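Subject: Re: [surfaces] Polished marble-look top for the long bench?
Date: 10 Aug 2024
List: Burkelen shared workshop, surfaces and fittings

On the question of whether we should buy six more of these tops, the earlier message said:

> I've now had the sample slab from Plostetti out on the rails
> and I think it settles the matter. It looks like real stone,
> it wipes clean in one pass, and it would make the long bench
> look like something a visitor would want to stand at. The
> supplier says the polish is "studio grade" and that glare is
> a matter of taste. If we order six more before the end of the
> month the price holds. I propose we stop going around in
> circles and say yes. Objections to the list, please, with
> reasons.

All right, objections with reasons. I'll try to keep them in some kind of order, but I wrote most of this on the train.

First, I don't know what "studio grade" means and I doubt the supplier does either. I looked through the leaflet twice. It gives the polish a name and never gives it a number. Borbély, who sold us the gray mats, at least printed a gloss figure on the box, and when we asked how it was measured they sent a page and a half. If Plostetti can't do the same, then the phrase is decoration and we should read it that way.

Second, "looks like real stone." Does it? I'll grant that the veining is nicely done, beige and tan drifting over a pale ground, and if I saw it in a hotel bathroom I wouldn't look twice. But we aren't fitting out a bathroom. We read small print on that bench. We set down screws and washers and then hunt for them. A cloudy pattern is exactly where a small brass washer goes to hide. My mother had a kitchen counter in this style and spent years wiping at marks that were part of the pattern and missing the crumbs that weren't.

Third, and this is my main complaint, glare is a matter of taste only if you never have to look at the thing for more than a minute. I work under ceiling lights like everybody else here. Have a look at what they do to the sample.

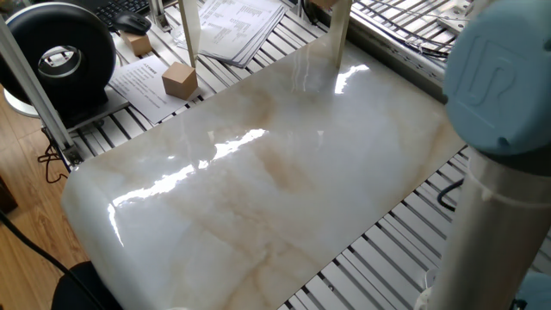
1. The glare

One long white streak across the middle and another bright patch near the top edge. You can't sit a page on that and read past it. Move your head and the streak moves too, which is fine for a photo and miserable for an afternoon of work. The fix suggested last time was to turn off half the lights. I'd like to hear how the people at the other end of the room feel about that.

Compare the sheet of paper with the little wooden cube on it. Paper and plain wood sit under the same lights and give you no trouble whatsoever. I'm not proposing that we cover the bench in printouts, only that dull surfaces exist and are cheap.

2. What it's lying on

The rails are a good work surface already. They're slatted, so a clamp can get a grip and a cable can drop through. Lay a solid top over the full length and we lose both. The earlier message doesn't mention this at all, and I can't tell whether it was considered and dismissed or just forgotten. If someone has a plan for clamping through a slab, please post a drawing.

It also matters that the sample is lying on the diagonal. I'd like to see one set square to the rails before anyone claims it fits. The corner nearest the left side is rounded, too. Rounded corners are kind to hips, I admit, but put six tops end to end with corners like that and you get a little notch at every joint where dust and pencil shavings collect. Does Plostetti sell one with square corners? The leaflet shows only the rounded sort.

3. "Wipes clean in one pass"

Wipes clean of what? Water, I suppose. I'd want to see it after glue, after marker, and after somebody drags a metal box over it. Polished surfaces look wonderful right up to the first scratch, and then the scratch is all anybody looks at. The Wutico boards we have by the window are ugly and scuffed all over, and for that reason no single scuff bothers anyone.

4. The money

The quote is 1722 for the six, delivery extra. I've asked twice what delivery comes to and haven't had an answer. The price "holds" until the end of the month, which is what I was also told in January about a different product, and that price was still holding when I checked later. I wouldn't let a deadline written by the seller do our thinking for us.

For what it's worth, seven people replied to the last round and I can't find one who said they wanted a shiny top. Several wanted a flat one. Those are different requests and they've been blurred together somewhere along the way.

5. What I'd agree to

I'm not against spending something. I would agree to all of the following:

- Ask for one matte sample in the same size. If they won't send it, that tells us something as well.
- Leave the glossy one out for 13 days and have people use it for ordinary work — reading, sorting, writing — and post what they found, good or bad.
- Get the delivery cost and the gloss figure in writing.
- Put one top at one end of the long bench if people like it, and leave the other rails bare.

And could the keyboard, the mouse and the stack of papers go on a shelf while the trial is on? They have nothing to do with the slab but they'll get pushed around every time someone shifts it, and then we'll have a second thread about who moved the papers.

If the matte one comes and everybody loves it, I'll say so here. My guess is that we'll end up with plain gray mats again and the slab will become a very handsome shelf.

One last small thing: please trim your quotes when replying. The last message arrived with the whole leaflet pasted in underneath it, twice.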